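Course handout: Evaluating a Two-Arm Packing Cell
Unit 3, Applied Automation
Instructor: Rajeshwari Lobo

Background

The Clondalwood Mika is sold as a tabletop kit: two arms, two parallel grippers, wrist cameras, a controller and the Dostine task software. The vendor's target use is small-batch handling, where parts arrive in mixed packaging and a fixed-tooling line cannot be justified. We review it against the criteria from Unit 2.

The part family is a metallic block, handled either bare or in clear plastic wrap. Two kinds of holder are used: a light-colored wooden rack with three shelves, and a corrugated cardboard tray with dividers.
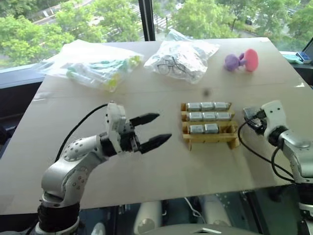
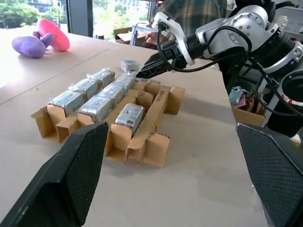
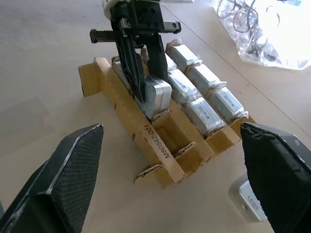
Gripping

Treat wrapped and bare parts as separate cases. On a bare block the pad meets a rigid face, and jaw width at contact is a usable estimate of part width. On a wrapped block the film adds an unknown thickness and can slide over the part. Dostine lets the user set closing force per part class; use this setting, and record it. The trial sheet by Cheuk-hei Fang lists 52 wrapped picks and 67 bare picks, all with the standard textured pads.

Loose film ends are a second problem. A film end caught between jaw and part passes the width check and fails on release. The software has no test for this condition. Score it under "undetected faults."

Holders

A rigid rack keeps its pitch, so one taught position plus an offset table is enough. Cardboard dividers bend and tear, and slot positions must be found again for every tray. The kit's slot finder assumes straight dividers. Where flaps stand up, teach the slot by hand.

Reach and cabling

External cables limit wrist rotation before the joint stops do. Set the software limits from the cable, with the gripper fully open. Check both arms together; the collision model covers the links but omits the cable loops.

Assignment

Write a 2-page review of the kit for a buyer of your choice. Give separate scores for gripping, holders and cabling. State which scores depend on the trial sheet and which on the manual. Submit by Sunday.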